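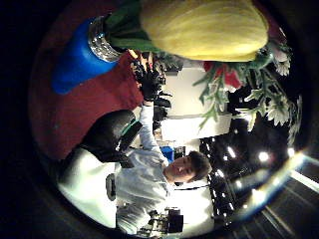

My project this term was a comparison: two ways of teaching a robot arm to pick up awkward, floppy things, and I picked artificial flowers because they are about as awkward and floppy as it gets. The first way was the Urnell, a hand-held gripper with a wide camera on it. The second was the Horobets, a sensor glove that records what your fingers are doing. I did the work at the Trellthorpe lab with Alvar Viklund, who shared the bench hours with me (and put up with a lot of muttering), and Njål Lindqvist supervised.

I started out fairly sure the glove would win. You've got all your fingers! You can twist a stem, pinch a leaf, nudge a bloom sideways with your thumb while the others hold on. With the Urnell you have 2 jaws and whatever cunning you can get out of your wrist.

The test was simple enough. Take a stem, move it to a vase, let go without knocking the vase over. I did 50 goes with each tool and then the Trellthorpe arm had 50 goes of its own with a policy trained on each set. All the practice and messing about before that came to 771 clips, and I'm afraid I did watch every one of them, mostly in the evenings with the sound off and a lot of toast.
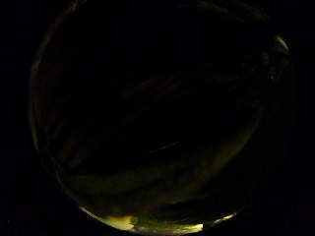

Does the camera on a hand-held gripper need good light?

It needs steady light more than strong light. The Urnell's camera works out its own movement by following corners and edges from one moment to the next, so a dim room is a nuisance mainly when there is nothing crisp to follow. I fixed the exposure before each set and left it alone, and the tracking dropped out far less than when I let it adjust itself.

The tracking was the part that ate most of October. The software we used is called Plestatska, and it is very good until it isn't, at which point it decides your hand has gone through the floor. Alvar found that starting each recording with a slow sweep of the room helped a lot. I'd been rushing that bit. I also learnt to keep my elbow in, which sounds silly, but a swinging elbow makes for a jerky clip and a jerky clip makes for a jerky arm.

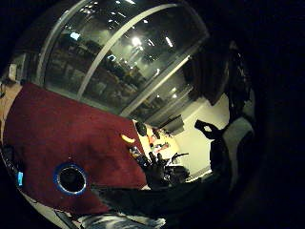
Choosing where to stand made more difference to the glove results than anything I changed in the settings. The wide lens takes in so much of the room that you're really choosing a background every time you turn round, and I hadn't planned for that at all. Facing the shelves was the best of the lot for hand outlines, because dark fingers held up against that bright white wall come out as a sharp black shape, and my finger-spotting script found them straight away. The big window was more trouble, with points of light showing in the glass that the script was keen to treat as fixed landmarks. I ended up masking the glass out by hand, which took me a whole afternoon and two pots of tea.

Now the results. With the Urnell policy, the arm got the stem into the vase in 40 of its 50 goes. The Horobets policy did worse, and most of its failures came at the moment of letting go. My guess is that I let go of a stem with three or four fingers a tiny bit apart, without thinking, and the arm only has jaws, so all that lovely detail gets squashed into open or shut. Njål thinks I should have used a longer settling time before release. He may well be right (he usually is about timing), but I'd run out of booked hours by then.
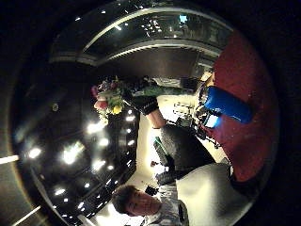
Is a glove still worth using if the arm only has a simple gripper?

For planning the task, I'd say it is. Working with the glove showed me where I was steadying the stem and how early I began to open my hand, and I used both to change the way I held the Urnell. I wouldn't train a two-jaw arm on glove clips alone, though, at least not with the plain open-or-shut conversion I used.

A few notes for whoever takes this on next. Warm the glove up on your hand before calibrating, as my readings drifted for the first few minutes every time. Keep the vase in one spot for the first set and only move it once you trust the tracking. Name your clips properly from day one! Mine are called things like "stem again" and "stem again better", and Alvar has promised to help me sort them before the folder goes on the shared drive.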